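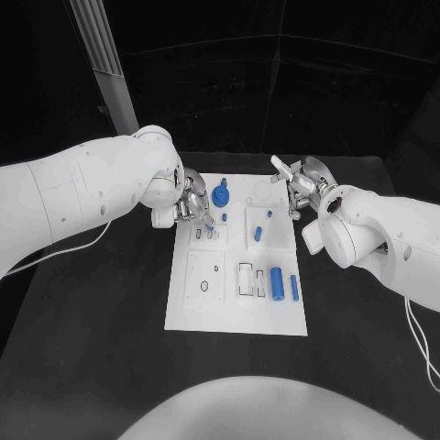
Last updated: November

4.2 Evaluation of the Skalberg kit

The Skalberg kit is sold by Killov as a two-arm assembly package with multi-fingered hands and a task board. We ran 63 trials with the settings supplied by the vendor; 60 were completed within the time limit. The remaining trials stopped during peg placement – a step the manual covers only briefly. Setup was carried out by Kairys and Ramanauskas.

Figure 2. Task board and both arms.

Shares: 2 | Comments: 0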